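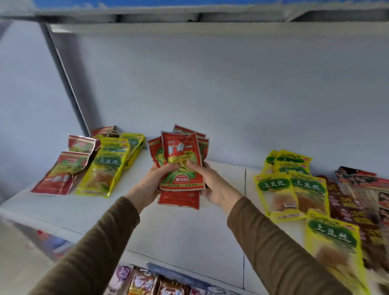
Two weeks in the new flat

7th October

So I've got keys! After a whole August of viewings, refreshing listings on my phone under the desk and losing out on places by an hour, I am now the tenant of a one-bedroom flat on the third floor in Astilham, and I love it far more than anyone should love a rented box with a boiler that hums.

The rent is 900 a month, with water included but not council tax. I'd set my heart on Skaldale to begin with, but everything there was either gone before I rang or came with a car park view and a damp bedroom. Iltdale was lovely – big windows, proper gardens – and then you looked at the bus timetable. Astilham wasn't even on my list until Hawi Bogale told me a flat was coming up in her building. I went to see it that same evening and said yes in the kitchen.

The agent sent the tenancy agreement over the next morning and I read every line of it twice (Young-sook Yeom did too, bless her, and spotted that the notice period was 3 months on one page and 2 on another). They fixed it without any fuss. If you're renting for the first time, do get a friend to read yours as well!

The inventory took ages. I went round every room writing down chips in the paint, the wobbly towel rail, the bedroom blind that only goes down on one side. I emailed the lot to the agent before I unpacked a single box, and she wrote back to agree it, so that's my deposit a bit safer.

Best things so far: morning sun in the living room, a real airing cupboard, and a walk to work of roughly 15 minutes along the canal. Worst thing: the front door to the building needs a shoulder. I've ordered curtains and I'm still arguing with myself over a sofa, because the stairs have a very tight turn and I haven't measured it yet.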